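Nosden extends enclosure panel range with corner cable opening

February 2022

Nosden has added a corner cable opening to its Kabbaj range of enclosure panels. The change applies to panels supplied for workshop cells, test benches and small equipment housings, where power and signal wiring has to leave the enclosed space at floor level.

In the earlier version, wiring left through a round gland in the middle of one panel. Installers had to drill the panel on site, and any later change of cable meant drilling again or replacing it. The revised design leaves the panels undrilled. The opening is placed at the foot of the corner, under the aluminium strip where two panels meet.

The strip is shortened at its lower end to leave room for the wiring. Both panels can be lifted away for cleaning without disconnecting any cables. Existing Kabbaj frames can be converted with a replacement strip and 2 brackets, supplied as a kit under the name Torkix. Conversion requires a hex key and a flat screwdriver.

"Most of the queries we receive are about wiring and very few are about the panels," said Kam-wah Fu, product engineer at Nosden. "Customers add a sensor or a lamp after the enclosure is up, and then there is nowhere for the cable to go. We have moved the exit to a place where it can be reached from outside with the panels fitted."

The opening was tried at 17 sites before release, among them the assembly hall of Asex, which fitted it to its test enclosures. Fitters there asked for the lower edge of the opening to be rounded, and this has been included in the production version.

"We rewire these enclosures several times a year," said Yao-tsung Hsieh, maintenance lead at Asex. "It used to be a job for two people and a drill. I would still like a cover plate for the opening, and I have told Nosden so."

A cover plate is in preparation and is due in May. It will be sold separately and will fit both new and converted frames. Panel colour and finish are unchanged. Panels are stocked in one thickness and cut to order, with a minimum edge length of 91 mm. Nosden has set aside 3,000 Torkix kits for existing customers, who should quote the frame number when ordering.

Installation sheets are available from the Nosden sales office on request.

Comments

panelfitter: Does the kit fit the older frames with the riveted corners? Ours are riveted, not bolted.

Marsh Lane Workshop: Ordered one kit to try. The sheet could do with a larger drawing of the bracket.

GT: Cover plate should have come first. Dust gets in everywhere. 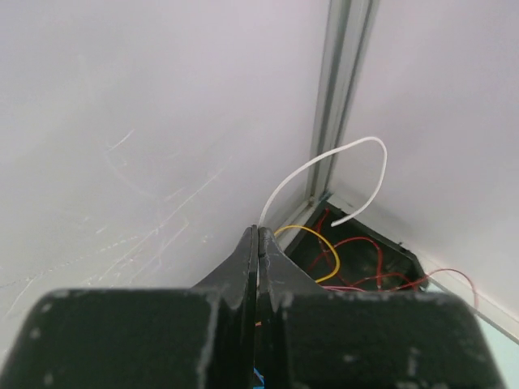 Enclosure corner with aluminium strip and wiring in the opening at its foot.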